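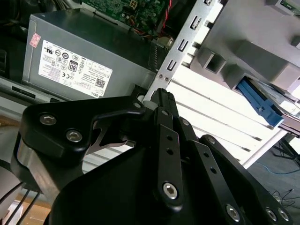
Teaching the robot with my own hands, second part

Posted by Etelka Vass on Tuesday, April 25, 2023

In the first part I wrote how we prepared the cell and why we work with old desktop computers. Several readers wrote to me and asked for the same thing: how does the robot learn where to go? So today I write about this, and the electrical part must wait for another time.

We have two ways to show a task to the arm. In the first way I put the arm in free drive, I take it near the wrist and I move it where I want. In the second way I sit at a desk with a hand controller and the arm follows what my hand does. Before I started this work I thought that the second way is the modern one and the first is for beginners. After four weeks I use both every day, and I often change from one to the other inside the same task.

Moving the arm by hand is very good for the large movements. When I want the gripper to go from the wall to the computer case, I can feel with my arms if the path is comfortable or if the elbow of the robot is going to a bad position. I do not need to think about coordinates. I push, it goes, I press the button and the point is saved. For one path from the plate to the case I normally save eight points, and later I remove those which are too close together.

The difficulty comes inside the case. There is not much free room between the power supply and the metal drive cage, and my hands are large compared with this space. When I hold the wrist and try to place a finger exactly at a latch, I always push a little too much. The arm has weight, and also friction in the joints, so it stays still and then it jumps a few millimeters. A few millimeters are nothing in the open air, but next to a circuit board they are a lot. I bent one slot cover in this manner and I was ashamed the whole afternoon.

With the hand controller I can set the scale. If I move my hand one centimeter, the gripper moves only a small part of it. This is slow, and after half an hour my shoulder becomes tired, but the movement is clean. I also keep my face away from the case, and I look at the view from the wrist on the monitor. You must get accustomed to this view. The wrist turns and the whole world turns with it, so "left" on the monitor is sometimes "up" on the table. In the first days I said loudly the direction before I moved, like a child who learns to ride a bicycle. My colleague Boonsong Phetsri was laughing, but he did the same when it was his turn. 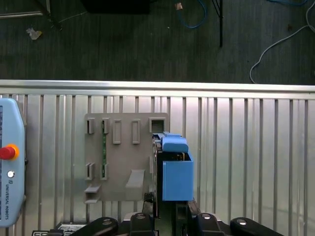 Gripper with the light blue parts, beside the gray plate on the metal wall.

Now a few words about the plate, which I like very much. It is 3D printed and it has slot holders for thin things and wider holders for bigger things. We changed the design many times. In the old version the slots had straight walls, and when I showed the robot how to place a board, I needed to be nearly perfect. Then Boonsong made the entrance of the slots a little wider at the top, and suddenly my demonstrations became much better! I did not become more skillful. The plate forgives more, and I think everybody who wants to teach a robot should first look at the fixture and only after that at the program.

The place of the plate was also a question. At first it was lying flat, and for this the wrist had to make an ugly turn each time. On the wall the gripper comes from the side and the cable of the wrist does not twist so much. The teach pendant hangs on the wall too, with the red stop button where I can reach it without looking. If you build something similar, please try this with closed eyes before you begin: can you find the button? I practiced it several times, and I recommend it also to people who believe they have fast reflexes.

One full demonstration, from the first approach until the part sits in its holder, takes me 14 minutes if I do not make a mistake. If I make one, I do not delete the recording. I learned this from Boonsong. A recording where the finger misses the latch, goes back and tries again is useful, when you mark clearly the place where it went wrong. In my first week I deleted everything that was not beautiful, and now I would like to have these files back.

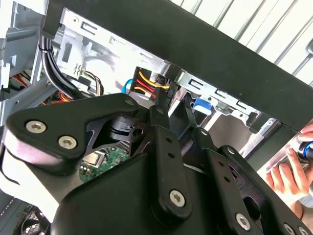
Gruvcombe Robotics Workshop, Disassembly Team

I must also write about working inside the case together with the arm. Sometimes a person holds a tool in there while the gripper is between the cables, and for this we have strict rules. Only one person gives commands. The person with the hand inside says "hand in" and "hand out", and the one at the controller repeats it. Between these two sentences the arm does not move, also when it would be only a tiny correction. It sounds like too much ceremony for a small team. But when you are concentrated on a connector you forget that you have a heavy machine over your fingers, and I forgot it one time, for one second, and this was enough for me.

The wires are the hardest thing to teach. A metal cage stays where it is, so if I show the latch once, it is at the same place next time. A bundle of wires is different after every touch. I can show with my own hand how to push it aside, and it is so easy that I cannot explain what I do. When I repeat it with the controller, I see that I make a lot of small decisions: first touch, wait, see where it bends, push from lower. In the log of one such push there were about 3000 samples, and most of them are me hesitating.

A reader from Trivville asked if it is better to have one teacher or several. We tried both. My demonstrations are slow and careful, Boonsong goes fast and stops hard at the end. When we mixed them without any mark, the arm learned something in the middle that neither of us liked. Now each recording carries the initials of the person, and we replay them in separate groups before we put them together.

Next I want to try the hand controller with some force feeling, because at the moment I see the contact but I do not feel it. We can borrow one in June from the people in Trirkholm, if they finish with it. Until then I continue with the slots on the lower row of the plate, where my approach angle is still wrong.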